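Clorinus kitchen fair, quick notes

2 August 2019

Back from the fair, feet killing me. Typing this up before I forget it all. Got there late, bus was a mess, line out the door for badges. $7 for parking if you drive, so glad I didn't.

Hall one was mostly counters and sinks. Vutham had the biggest stand and the worst coffee. Lots of stone, lots of people running their hands over it. Asked about stain sealing, got a brochure. Asked again, got a second brochure. Fine.

Morikawa was the good one. Cutting boards, end grain and long grain, oil finish. Stayed for the whole talk on board care, about 40 minutes, went fast. Main points: oil it more than you think, stand it on edge to dry, never the dishwasher. I knew the last one and have done it anyway.
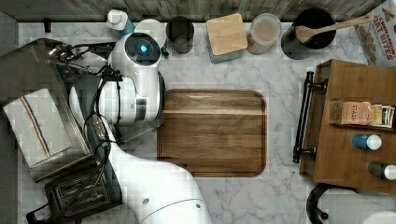 Prices are another story. Stand 71 had small maple boards at the show discount and they were still more than my whole knife set. Walked away, came back, walked away again. Bought a tin of board wax for $5 and felt ok about it.

Asto was packing up by the time I found thier corner. Shame, wanted to see the drawer hinges. Somebody said they'll be at the spring one in April so maybe then.

Food: skip the wraps. The noodle cart by the back exit is worth the wait, bring cash.

Would go again but earlier, and with a bigger bag. Better shoes to.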